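Rope and Harness Inspection Checklist, Club Loan Gear
October | By the Prerkora Climbing gear desk

This list covers soft goods and hardware issued from the Hirnby store. Work through it in order and record each result on the tag card. Any item marked FAIL goes in the red bin and does not return to the rack.

1. Rope, sheath. Run the full length through bare hands. Check for flat spots, fuzz, glazing and stiff sections.
Comment: rope 221 has fuzz near one end. Trim and re-mark the middle.

2. Rope, core. Bend a tight loop every arm's length. A loop that collapses is a FAIL.
Comment: none found.

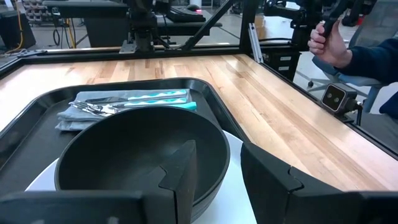 3. Harness, tie-in points. Look inside the fold as well as outside. Visible wear marker means FAIL.
Comment: 3 harnesses retired, all from the Cardoso batch.

4. Harness, buckles. Load each buckle by hand and check for slip. Inspect the webbing where it passes over metal.
Comment: pass.

5. Carabiners. Gate must close fully from any position. Screw sleeves must turn without grit.
Comment: 6 sleeves cleaned and lubricated, then rechecked.

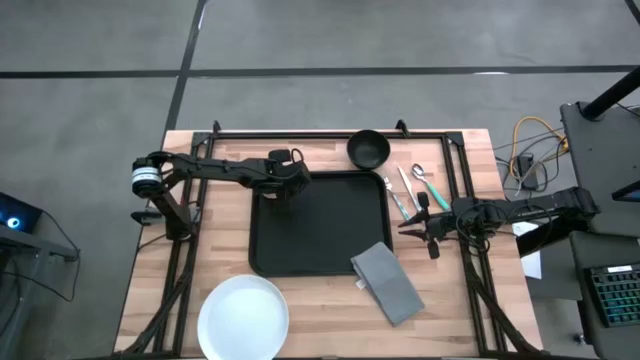 Can a sling with no visible damage stay in use past the maker's stated life?
It should be retired on the date given by the maker, whatever its condition.

6. Helmets. Check shell, cradle and chin strap. Stickers not applied by the store are removed before inspection.
Comment: one cradle replaced.

Next check is due before the Brerimel trip.

Comments (2)

slabfoot: Item 2 should say which way to bend the rope if it has been stored coiled. Mine always reads soft on one side.

northgully: We log the tag number first, then the result. Fewer mixed-up cards that way.

This site uses cookies to remember your settings. Accept | Manage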